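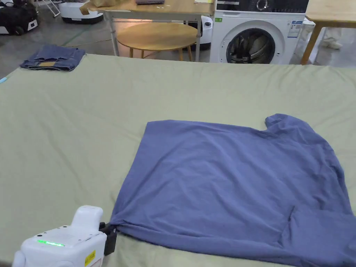 *A blue T-shirt laid out on the green sheet, with a folded pair of jeans toward the far edge.*

Otis Rosenthal has been folding other people's clothes for 13 years, first in the back of a dry cleaner's and now at Fledlow, a secondhand clothing exchange that moves most of its stock through mail orders. He still does a share of the folding himself, usually starting at 6 in the morning, before the phones are on.

I asked him why the table has a bedsheet on it.

"Bare tabletops are slippery," he said. "You pull one side of a shirt and the other side comes with it. Cotton on cotton stays where you put it." He doesn't iron the sheet. He washes it when it starts to pick up lint, and he likes a light color so he can spot loose threads.

T-shirts are the bulk of the work. Rosenthal lays each one out flat and pulls the hem straight before he touches the sleeves. New people tend to start with the sleeves, he said, and then wonder why the bottom is crooked.

"The hem tells you if the shirt is twisted. A lot of them are. They get washed and the side seams wander off toward the front. You can't fix that, so you fold to the shape you want and ignore the seam."

He had a bad stretch last November, when a seller named Szabo sent in 132 shirts, all washed together and packed damp. Every one had to be dried again before it could be folded. "I smelled that box for a week," he said.

Jeans are easier. He folds them in half with the back pockets facing out, then brings the legs up until they make a flat rectangle. If there is a patch at the waistband he leaves it where it can be seen, so whoever is packing can check the label without opening the pair up again.

"Denim does what you tell it. Jersey has its own ideas."

He has tried folding boards, including a hinged plastic one from Geline that he used for two months. It was fine for mediums - anything bigger hung over the sides - and he gave it to his sister.

At home, Rosenthal said, he is less careful. His own T-shirts go in the drawer rolled, and his jeans hang over a chair. His wife folds the towels and prefers that he stay out of it.

I asked if he had any advice for people doing laundry at home. He thought about it for a while.

"Get a bigger table," he said. "Most people are trying to do it on the arm of a couch."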